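Packing and Sorting Assistants (casual and part-time), Play and Craft Kits
Hudlow, Canadian warehouse and studio
Several positions, September intake

Hudlow packs and ships play kits for child care centres, libraries and after-school programs. We are looking for people to join the packing room for the busy part of the year, with a September start. Some of these jobs will carry on into the new year as regular part-time work.

About the work

Most of our kits go out in brown paper bags. Each bag holds a small number of objects chosen for a theme, such as the grocery store, wash day, the garden or the repair shop. The centre opens the bag with the kids, rolls the sides down to make a bowl, and the children reach in, handle the things, name them and sort them. The objects are ordinary. They are meant to feel different from each other in the hand: something hard and smooth, something with holes in it, something that crumples.

When the kits come back at the end of a loan, the same room takes them in, checks them, cleans what can be cleaned, throws out what can't be, and packs them again. We handle 400 kits in a normal month and 1,000 in September.

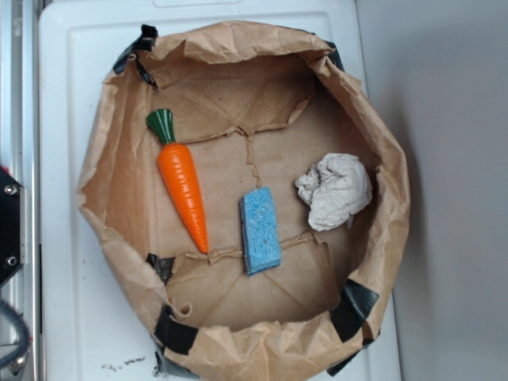
Feel-and-sort bag with the sides rolled down: toy carrot, blue sponge, crumpled paper.

You would be doing all of the following in a typical shift, though not always in this order:

Opening returned bags and laying out the contents
Checking contents against the packing card
Wiping down hard plastic items and setting them to dry on the racks
Replacing sponges, paper and cloth pieces from the refill bins
Folding, filling and labelling new bags
Flattening used bags and boxes for recycling
Moving full totes to the shipping bench (up to 12 kg)
Filling in the damage sheet

There is a fair bit of standing. Stools are provided and you are welcome to use them at the benches. The room is heated in the winter and warm in the summer. It has good light and a hard floor, so bring proper closed-toe shoes.

Checking returns

New staff spend their first two weeks on returns with a lead hand. It is slower than packing and it is where you learn the stock. We currently have 191 different objects in circulation, bought from Gruber and Busico and a few smaller suppliers. The packing cards have a photo and a stock number for each one, so you don't need to memorize them, but people usually know the common ones within a month.
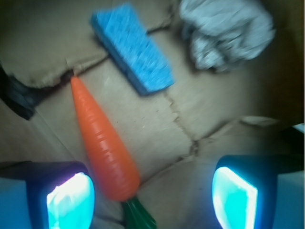

Condition is the part of the job that takes judgment. A plastic food piece should be clean right down into the grooves and have no sharp edges or splits. The toy carrots are a good piece to learn on, as the orange part has fine ridges along its length and the moulded green top has to be looked over as well. We want you to run a thumb along the whole thing and turn it over before it goes back in the bin. Sponges are judged more strictly, and any sponge that smells, crumbles or has been chewed gets replaced. Paper and cardboard with rips or ragged edges goes in recycling unless the lead hand says otherwise. If you aren't sure about a piece, put it in the yellow tray and someone will look at it with you before the end of the shift.

Speed matters less than accuracy in the first month. After that we do expect a steady pace, and your lead hand will tell you plainly how you are doing.

Hours and pay

Day shift is 8:30 a.m. to 3 p.m. with a half-hour unpaid lunch and two paid breaks. Evening shift is 4 p.m. to 8 p.m. with one paid break. Casual staff are asked to take at least two shifts a week. Part-time staff work four. The schedule is posted two weeks ahead and shift swaps are fine as long as you write them on the sheet.

The hourly rate is the same for day and evening shifts and is listed on the application form. There is a raise after three months. Part-time staff are eligible for the health and dental plan once they have finished probation. Parking is free and there is a bus stop at the corner. The last evening bus leaves a few minutes after 8, so evening staff who take the bus can finish early and make up the time at the start of the shift.

What we are looking for

You should be comfortable with repetitive work done by hand and able to follow a written card. You need to be able to tell similar items apart and to keep a bench tidy while you work. You should be able to read and write enough English to fill in the damage sheet, which is mostly check boxes with a line for notes.

Experience in a warehouse, kitchen, laundry or child care centre is useful but not required. We have hired students, retired people and people coming back to work after some years away. If you need a different bench height, a quieter spot or another change to do the job, please tell us in your application or at the interview and we will work it out with you.

A police record check is not needed for the packing room. It is needed for anyone who wants to help with deliveries and set-up at child care centres, and we pay for it.

Please note that cleaning products are used in the returns area. They are unscented. Gloves are supplied. The building is scent-free, so no perfume or cologne at work.

Kit tester shifts

A few of the September positions include one shift a month on kit testing for our Pletanier range, the kits made for children under five. Testers open a finished bag, try each object by hand and write up anything that seems wrong with it. Colour that rubs off, pieces that are too much alike and bags that won't stay open once the sides are rolled are the usual complaints. If you would like to be considered for this, tick the box on the form. It is paid at the same rate.

How to apply

Fill in the application form on our website or pick up a paper copy at the front counter between 9 a.m. and 4 p.m. A resumé is welcome but the form is enough on its own. Please include which shifts you can work and any dates in September when you are not available.

Interviews are held in the packing room and take half an hour. You will be asked to pack two bags from a card and check one returned kit. You will be paid for a full hour whether or not you are hired.

Questions about the job can go to Sheena Munro, packing room supervisor, through the contact page or by asking for her at the counter. We reply to everyone who applies. Applications stay open until all the positions are filled, and we start interviewing as they come in.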